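Skarnedby Manipulation Programme
Progress report to the funder, second reporting period
Prepared by: Mihret Asfaw, Enau
Date: May 27, 2020

1. Status

Work package 2 (demonstration by remote control) is on schedule. Work package 3 (training from the recorded demonstrations) started two weeks late and the delay has not been recovered. Spending is within the agreed budget.

2. Work done in this period

All demonstrations in this period were made in simulation. The operator wears tracked gloves and a headset, and the simulated two-armed robot follows the position of the wrists and fingers. The kitchen counter layout agreed in November is now the standard start for the food handling tasks. A placemat lies between the two hands with a tomato and a longer brown food item on it, and the rack and the blue-rimmed plate are at the far side of the counter.

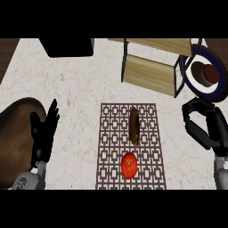
Operators recorded 166 demonstrations on this layout. Each was replayed from the stored joint commands and checked by Hüsnü Uysal against the task sheet. Of these, 33 were rejected. Most rejections were for loss of glove tracking when the operator turned the wrist palm up, and the remainder were for the operator starting to move before the recording flag was set. Rejected files are kept in a separate folder and are not used for training.

The Jirton retargeting module was replaced in the middle of the period. The old version scaled all fingers by one factor, which left the thumb short of the other fingertips when closing on small round items. The new version scales the thumb separately. Recordings made before the change have been marked as such. We have not yet decided whether to mix them with the later ones.

3. Start pose

The task sheet previously left the start pose to the operator. This gave a wide spread of first movements, and the early policies tended to drift before reaching. The sheet now asks for both hands to be held clear of the placemat, one on each side, until the recording flag shows.
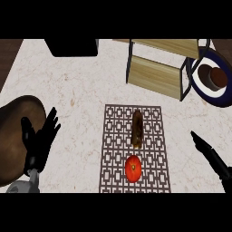 Figure 2. Food handling layout in simulation, with the hands on either side of the placemat and the right hand clear of the tomato.

The left hand is still allowed some freedom in height and finger spread. Fixing it fully was tried and dropped, as operators found it tiring to hold and the tracking error rose towards the end of each session.

4. Problems and risks

Delay between glove and simulated hand remains higher than we would like when shadows are rendered at full quality. Operators compensate by slowing down, and that slowness is carried into the recorded data. Kumsa has supplied a build with lower rendering load for the operator view only, with full quality applied on replay. Testing is under way.

The second risk is staffing. Two operators carry out all of the recording, and their habits differ noticeably in the approach to the longer item. A policy trained on one operator's files performs worse from start poses typical of the other. Training of further operators is planned but has no agreed budget line.

5. Next period

Complete testing of the Kumsa build. Decide on the use of recordings made with the old retargeting. Train the first policy on the accepted set and report success rates by task and by operator. We ask the funder to confirm whether operator training may be charged to work package 2.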